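House rules for a small robot arm

Apr 13, 2026

I have been promising to write up our house rules since February, and Maribel Montoya finally shamed me into it by printing her own copy and correcting my spelling in pen. So let's go! This is long, and it is mostly about plates and cubes, and I could happily talk about both all evening.

Some background for new readers. Our group at Vonano works with small tabletop arms, the white printed kind with hobby-size motors. The job we give them most is as plain as it gets: pick up a cube, put it in a container, do it again. We do it by the hundred. Our last set was called Gollell and it ran to 622 tries, and when I went back through the notes I found that most of our arguments had nothing to do with the arm. They were about what we had meant by a "good" try. One person counted a cube that was dropped and picked up again. Another threw the whole run away. Both were being careful, and they were being careful in different directions.

That is what rules are for, in my book. I love them. I used to think a written standard was something for big factories with painted walkways, and now I think a card table needs one just as badly.

Rule 1. Agree on the start before anything moves

Write down what goes on the table and where it goes. Ours is one sheet per task, kept short enough to read standing up. It names the objects, the plate, the container, and how many cubes begin on the plate. If it isn't on the sheet, it doesn't go on the table, and that includes coffee (sorry, Maribel).

We went with green cubes on a white paper plate, and I'd pick the pair again. They stand out from each other from pretty much any angle, and paper plates are cheap enough that you can swap in a fresh one the minute the old one gets bent. Write the plate down too, though. A paper plate has a raised rim, and a low gripper has to come over that rim every single time.

Rule 2. Know who is near the arm

The person at the table says out loud when a hand or an arm is going into the work area, and says it again when they are out. It felt silly for a day or so. Then it became a habit, and now I catch myself doing it in my own kitchen.

The second half of the rule is that the call comes first and the reach comes second. Small arms are easy to be casual about. They are light, they are slow most of the time, and they look like toys. They can still pinch a finger, and a person leaning in also changes the light and the background of whatever you are recording.

Rule 3. Let go low

Bring the cube right over the opening before the gripper lets go. A high drop is a coin flip: the cube may land flat, or it may hit the rim and roll off to see the world. We want the cube just above the rim, well inside the edge, and then a clean release.

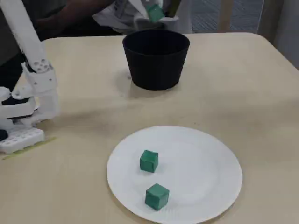 Rule 4. Mark the base, and leave the tape alone

We put bright tape along the edge of the base where it meets the table. It costs next to nothing and it has saved us more grief than any piece of software I've written. If the base has crept, you can see it at a glance, and you stop and fix it before the next try.

Tape has one enemy, and that is tidy people. Please don't peel it. Please don't "straighten" it either. If a strip is worn out, lay the new one first and take the old one off after, so there is never a time when the mark is gone.

Rule 5. Label it, and check the cables

A small printed label on the table will do the job. We want a short code in plain black text that matches the code on the sheet. I like a label that can stay put through a whole session without getting in the way of the plate.

Then look at the cables. An arm like ours has thin wires running between the motors, and a loop near the wrist needs enough slack to bend freely but not so much that it hangs down into the cubes. Move the arm slowly through its full reach and watch the loop the whole way. I do this 3 times before a long session, and yes, I do look a bit odd crouching there.

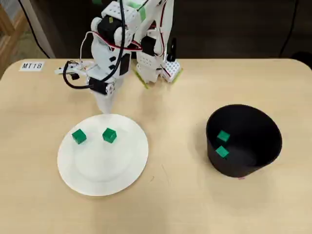 Rule 6. Keep the cubes apart

This one is newer, and we borrowed the idea from a friend's project called Hostard, where they had been fighting with stacked blocks. Cubes on the plate should not touch each other at the start. Two fingers need room to come down on either side of a cube, and if its neighbor is pressed up against it, you are testing something else entirely.

The cubes don't have to be neat! I want them turned in different directions, some square and some on the diagonal, because an arm that only ever meets neat rows learns only neat rows. What matters is the gap.
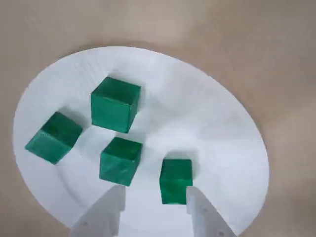

How wide should it be? Our sheet says a finger's thickness plus a little, and we mean the gripper's finger. Maribel wanted a hard number and I held out for something you can judge by eye, and we have agreed to try both on the next set, which is going by the name of Li. It's planned at 300 tries, split into blocks of 8 where we can manage it, with a short break between blocks to compare the table against the sheet.

Rule 7. Write down the bad ones

A dropped cube is a result. So is a cube that was nudged across the plate and never picked up, and so is a run stopped by hand. Each one gets a line: what the task was, what went wrong, and who was at the table. Keep the line short or people will stop writing it.

I would really push for this one if your group is just starting out. With Gollell we kept only the good tries for the first stretch, and later on we had no way to say how often the arm missed. I still wince about it.

What I'm still unsure about

I don't know yet how strict to be with light. We work in an ordinary room, so shadows shift as the day goes on. Part of me wants a fixed lamp and closed curtains for every session, and part of me thinks some change is healthy. For now the sheet just asks for a note.

I'm also torn on who should be allowed to change a rule halfway through a set. At the moment it takes two people and a fresh sheet with the old one stapled behind it. Maribel says the stapler is missing again, so the Li sheets are being held together with a leftover strip of tape — not the bright kind, I checked.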